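送货小车终于不再绕着裂缝走了：Nemevico 2.4 版换掉了“可通行性”模块

2019年11月6日，星期三

Nemevico 导航软件栈昨天晚上合并了 2.4 版的最后一个分支。更新日志里排在第一条的改动只有一行字：“移除固定高差阈值，改用带置信度的可通行性代价。”写这一行的是 Vasylyna Pylypenko，她为这一行改了一个夏天的代码。

事情得从六月说起。当时 Pevulano 的人行道送货小车在试运行中有一个广为人知的毛病：看见地上的深色线条就想躲。水泥板之间的伸缩缝，躲；补过的沥青，躲；灯杆投下来的影子，也躲，而且躲得格外认真，因为影子会随着太阳移动，小车每隔一阵就得重新认识一遍这个障碍。有一辆车在一条完全平整的人行道上走出了漂亮的正弦曲线，把日志画成轨迹以后，组里有人打印出来贴在了咖啡机旁边，至今没有撕。

毛病的根源不难找。旧模块先用图像分割判断“哪里是路面”，再用深度数据算高差，两边意见不合时一律听悲观的那一方。这条规则是早年写下的，注释里标着“临时方案”，旁边的日期已经没有人愿意去看。在室内测试场里它表现得相当稳重，毕竟室内测试场的地板刷得像镜子一样。到了街上，水泥有麻点，有污渍，有细得连蚂蚁都懒得绕的裂纹，分割网络的悲观情绪就有了用武之地。

规划器也不冤枉。它拿到的代价地图里，一道横缝和一级台阶用的是同一个数值，换了谁都会绕。

Pylypenko 的做法是把“是不是障碍”这道判断题取消，改成每个栅格给出两个数：通过的代价，以及对这个代价有多大把握。把握不足的时候，小车不再急着打方向，先减速，让后面几帧数据进来，再决定。听起来像是给机器装上了一点耐心，实现起来则是把整个代价地图的数据结构拆开重写，顺便得罪了三个依赖旧接口的模块和它们各自的维护者。

“我收到的第一条评审意见是‘为什么’，没有问号，”她说，“第二条是‘好吧’。中间隔了十一天。”

为了让新模块见够世面，仿真组做了一批街景，专门收集容易惹麻烦的路面。负责场景的 Rosaura Rivadeneyra 从前做游戏美术，入职时别人告诉她，这份工作需要逼真的城市。她后来发现，大家真正想要的是逼真的脏。她给水泥加污渍，给接缝加宽度，给裂纹加弯钩，然后每天早上收到规划组的邮件，内容大体是“能不能再旧一点”。
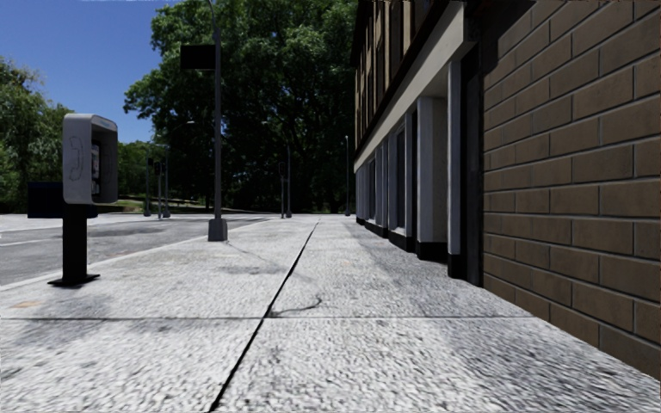 Traltetti 自主系统部 · 感知与规划组

像这样一段人行道，旧模块最不喜欢。一条纵缝斜着伸向远处，一条横缝与它相交，交点上方又冒出一道弯弯的细裂纹，左下还有一大片烟灰色的污渍。旧版把几样东西连成一片，判定前方不可通行，接着请求远程协助。值班的远程操作员接进来看一眼，按下“继续”，小车前进一小段，又请求协助。值班记录里有过连续好几条一模一样的备注，前几条写着“正常路面”，最后一条只写了个“唉”。

新版在同一批场景上的表现要从容得多。回归测试集一共 852 个场景，其中 275 个属于“路面纹理类”，也就是地上没有任何真正的障碍、只有看着像障碍的东西。旧版在这一类里有 136 个场景触发了不必要的停车或绕行，2.4 版只剩 2 个。

剩下的两个场景，组里已经很熟了。一个是低角度阳光打在排水沟盖板上，反光把深度数据搅得一塌糊涂；另一个是湿路面上的倒影，小车坚信地下还有一条街。Pylypenko 表示第一个有望在下个补丁里解决，第二个她希望先放一放，理由是她自己盯着那段画面看久了也会犹豫。

改动当然不可能全是好消息。减少多余的谨慎，最怕连该有的谨慎也一并减掉，安全评审的 Magdolna Győri 整个秋天都在问这件事，问法逐周升级。她坚持在测试集里加入一组“长得像污渍的坑”：颜色、轮廓和旁边的污渍几乎一样，唯独深度不同。第一版新模块在这组场景上过得过于潇洒，径直开了进去。仿真里的小车没有痛觉，Győri 有，当天下午分支就退了回去。

后来的修正是让深度数据在近距离拥有更大的发言权。远处看不清，允许存疑；到了车头前面，高差说了算，图像再怎么保证“只是颜色深了一点”也没有用。修正之后，那组坑全部被避开，Győri 在评审单上签了字，签字旁边附了两页意见，供下一版参考。

同样需要重新商量的还有街道设施。2.4 版把灯杆底座、电话亭、信号灯杆这类固定物件从路面判断里完全分离出来，交给单独的障碍层处理，留出的侧向余量也不再跟着地面代价一起浮动。以前的逻辑是地面越可疑，离杆子就越远；在窄的人行道上，左边有杆子，右边有墙，中间有裂纹，小车便会停在原地，对三方都保持礼貌。现在它会走中间。

工具方面的更新没有那么引人注目，但开发者用得更多。新的回放工具可以在任意一帧暂停，逐个栅格查看代价从哪里来：多少来自图像，多少来自深度，多少来自上一帧留下的印象。负责工具的 Haf Mostyn 说，这个功能原本是为了自己吵架方便。过去规划组和感知组遇到问题，惯例是各自截一张图，发到群里，然后各自认为那张图证明了自己的观点。现在可以直接点开栅格看。据他观察，争论的次数没有减少，时长短了不少。

回放工具还附带了一个对比视图，左右两栏分别跑新旧两版，时间轴对齐。组里最受欢迎的用法是找一个旧版绕得特别离谱的场景，在午饭时间投到大屏上。Mostyn 对此不予置评，只说对比视图的播放速度上限是应同事要求调高的。

配置文件的格式也变了。旧的高差阈值参数仍然可以写在文件里，软件会读取它，打印一条警告，然后完全不理会。迁移脚本能处理大部分情况，唯一要手动修改的是自定义代价层，文档里写了步骤，文档的最后一节目前是一句“待补”。

Echeverri 园区的几辆试点车会先装上 2.4 版，其他车辆继续使用旧版，等试点数据评审完再说。园区现场的协调工作由 Efraín Correa 负责，他过去几个月的主要职责之一，就是走到停住的小车旁边，陪它等远程操作员上线。问到对新版本有什么期待，他说希望少走几步路，又补充说，前提是不用改成跑着去追。

升级包已经放到内部软件源，回放工具需要单独安装。仍在使用 2.2 及更早版本的团队请先升到 2.3，跳级升级会丢失标定文件，这一点已经有人替大家验证过了。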